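Skeltau M2 | Pinza manual de dos dedos para demostración y captura de tareas

Inicio > Equipos > Pinzas manuales > Skeltau M2

Referencia: SK-M2
Disponibilidad: bajo pedido
Distribución, montaje y servicio técnico: Narside

Descripción

La Skeltau M2 es una pinza de mano con dos dedos opuestos, accionada por gatillo, que se utiliza para enseñar tareas de manipulación a una célula automatizada. El operario trabaja con ella sobre la misma mesa y con los mismos objetos que después manejará el brazo. La cámara va fijada al cuerpo de la pinza y graba siempre desde el mismo punto, con los dedos dentro del campo visual.

Se suministra suelta o en pareja. La pareja incluye dos pinzas calibradas entre sí y un único módulo de sincronización. Para trabajos de laboratorio con gradillas, viales y bandejas recomendamos la pareja, con una mano para sujetar y otra para colocar.

Los dedos son los mismos que monta la pinza motorizada Skeltau R2. Un juego gastado en la versión manual no debe pasarse a la motorizada, aunque encaje.

Contenido del suministro

Cuerpo de pinza con carcasa blanca
Juego de dedos negros de almohadilla, montado
Juego de dedos de repuesto
Módulo de cámara con óptica gran angular
Cable de datos y alimentación
Llave hexagonal de 2 mm
Patrón de calibración plastificado
Hoja de registro de mantenimiento

La pareja añade la segunda pinza completa y el módulo de sincronización Livska. El soporte de pared para el módulo se pide aparte.

Datos técnicos

Accionamiento: gatillo con retorno por muelle
Apertura máxima entre almohadillas: 57 mm
Par de apriete de los tornillos de dedo: ver etiqueta interior de la carcasa
Alimentación: 12 V por el cable suministrado
Fijación de los dedos: 2 tornillos por dedo
Intervalo de revisión de las almohadillas: cada 30 horas de uso
Uso: interior, en seco

Preparación del puesto

Despeje la mesa y coloque sobre ella solo los objetos de la tarea. Una superficie clara y mate da mejor resultado que una brillante. Los arañazos leves no afectan a la captura. Las marcas de rotulador sí, y conviene limpiarlas antes de empezar.

Conecte primero el módulo de sincronización y después las pinzas. Si se conectan al revés, el módulo reconoce una sola y hay que reiniciarlo. Cada pinza se identifica con el número grabado en el interior del mango; anótelo en la hoja de registro junto al lado en que se usa, izquierdo o derecho. No intercambie los lados a mitad de una serie.

Deje holgura en el cable. Debe poder girar la muñeca por completo sin que tire del conector. Si el operario lleva un visor en la cabeza, ajuste la cinta antes de coger las pinzas.

La iluminación general de la sala suele ser suficiente. Evite una lámpara de mesa dirigida a los dedos, que produce reflejos en la carcasa blanca y baja la exposición del resto de la imagen.

Calibración

Con la pinza apoyada y el gatillo suelto, abra el programa y elija Calibrar apertura. Cierre los dedos despacio hasta el tope, mantenga y suelte. Repita cuando lo pida la pantalla. El programa guarda los valores de abierto y cerrado con el número de la pinza.

A continuación coloque el patrón plano sobre la mesa y muévalo por todo el campo de la cámara, incluidas las esquinas. La óptica curva mucho las líneas rectas en los bordes y deja las esquinas en negro; es normal y el programa lo corrige a partir del patrón. Si después de calibrar siguen apareciendo dobladas las líneas de la vista corregida, compruebe que el patrón no esté combado.

En la pareja hay un tercer paso. Sujete las dos pinzas enfrentadas por encima de la mesa, de modo que cada cámara vea la otra pinza, y pulse Vincular. Manténgalas quietas hasta que suene el aviso.

Hay que recalibrar después de cambiar los dedos, de desmontar la cámara o de cualquier caída.

Cuidado y mantenimiento

Al terminar cada jornada pase un paño sin pelusa, ligeramente humedecido en alcohol isopropílico, por las almohadillas y las ranuras de los dedos. El polvo se acumula en la cara interior y reduce el agarre sobre vidrio. No pulverice líquido sobre la pinza. Las aberturas de la carcasa se limpian solo con pincel seco.

La lente se limpia con gamuza óptica. No utilice el mismo paño que para los dedos.

Cada 30 horas revise las almohadillas. Sustitúyalas si las nervaduras han perdido el relieve, si el borde está levantado o si un tubo de ensayo vacío resbala con el gatillo cerrado a fondo. Se cambian siempre los dos dedos a la vez.

La guía del gatillo se engrasa con Hauser 12, una gota en cada lado. El exceso termina en las almohadillas.

Cambio de dedos

Desconecte el cable. Afloje los tornillos de un dedo, retírelo tirando en línea recta y ponga el nuevo antes de tocar el otro. El dedo izquierdo y el derecho son distintos y llevan la letra moldeada en la base. Apriete los tornillos alternándolos, poco a poco.

Con los dedos cerrados, las dos almohadillas deben tocarse primero por la punta. Si se tocan primero por la base, el dedo no ha entrado hasta el fondo. Revise que no haya quedado suciedad en el alojamiento y vuelva a montar.

Averías frecuentes

El programa indica apertura fuera de rango. La calibración guardada es de otro juego de dedos. Recalibre.

La apertura salta entre dos valores. Sensor sucio o conector flojo. Limpie con pincel, vuelva a enchufar y repita la prueba. Si continúa, envíe la pinza al servicio técnico.

Los dedos no vuelven a abrirse del todo. Exceso de grasa seca en la guía o muelle vencido. El muelle se vende como repuesto, pero recomendamos que lo cambie el taller, porque hay que abrir la carcasa.

Imagen cortada a intervalos. Casi siempre es el cable. Pruebe con el de la otra pinza antes de pedir una cámara nueva.

Las dos pinzas aparecen desfasadas en la grabación. Reinicie el módulo Livska y repita el vínculo.

Repuestos

SK-M2-D Juego de dedos, izquierdo y derecho
SK-M2-T Tornillería de dedos
SK-M2-C Cable de datos y alimentación
SK-M2-V Módulo de cámara
SK-M2-R Muelle de retorno
SK-M2-P Patrón de calibración

Los dedos de la primera serie, de base redonda, ya no se fabrican. Quedan adaptadores para esos cuerpos; consulte existencias antes de hacer el pedido.

Servicio técnico

Las pinzas se reciben en el taller de Narside con la hoja de registro y los dedos puestos. No envíe el módulo de sincronización salvo que se le pida. Toda pinza reparada sale con calibración de apertura hecha en banco; la calibración de cámara y el vínculo se repiten en el puesto del cliente.

Reparaciones y repuestos: Philomena Sowah
Puesta en marcha y formación: Marcelino Bastos
Pedidos: Gwenllian Parri

El taller cierra por inventario la primera quincena de abril. Los pedidos de repuestos se siguen enviando en esas fechas.

Productos relacionados

Skeltau R2, pinza motorizada
Módulo de sincronización Livska
Soporte de pared para módulo
Grasa Hauser 12

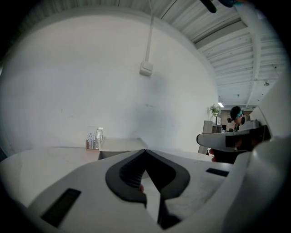

Pareja de pinzas en uso, vista desde una de ellas. Sobre la mesa, gradilla de madera clara con tubos y bandeja blanca.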